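Danko Teaches Two Robot Arms to Handle Jewelry, Slowly

BILLCOMBE – Researchers at Danko have released results from Grarkel, a training method that lets a pair of robot arms learn household fiddling from human demonstrations. The subject of the new report is jewelry, chosen after the team ran out of easy things to be good at. Grarkel was trained on 1,957 demonstrations out of 3,000 recorded. The rest were dropped by a filter that scores each attempt for hesitation, a quality the arms had been learning with great enthusiasm.
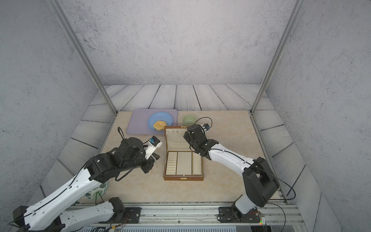
What the method does

Most systems of this kind copy every demonstration equally, dithering included. Grarkel gives more weight to the short stretches where a grip is made or released, and lets the arms work out the dull travel in between. The necklace task is the hardest in the set. A thin chain has no fixed shape and no interest in acquiring one. The tray, the plate and the pastry play no part in the task, and the policy has to learn to leave them alone.

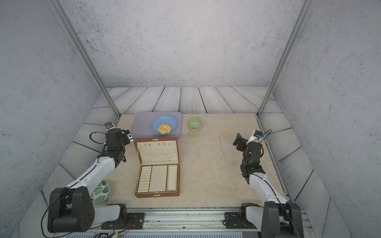 Torunn Vik calls the chain "a rope with opinions" and says the team spent most of November losing to it. With the hesitation filter switched off, she adds, the arms finished 2 fewer tasks in every ten and looked far more thoughtful doing it.

Across the full jewelry set, Grarkel completed 59 percent of trials without help. Danko considers this a good number and would like a better one.

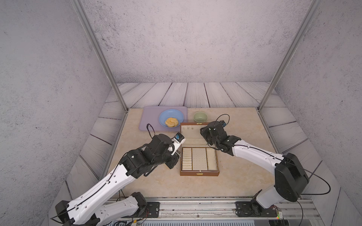
Availability

The report and training code are available on request from Danko. The demonstration data will follow once partner firm Bumel has finished checking the labels. Press inquiries: Viera Pešek, Danko, Billcombe.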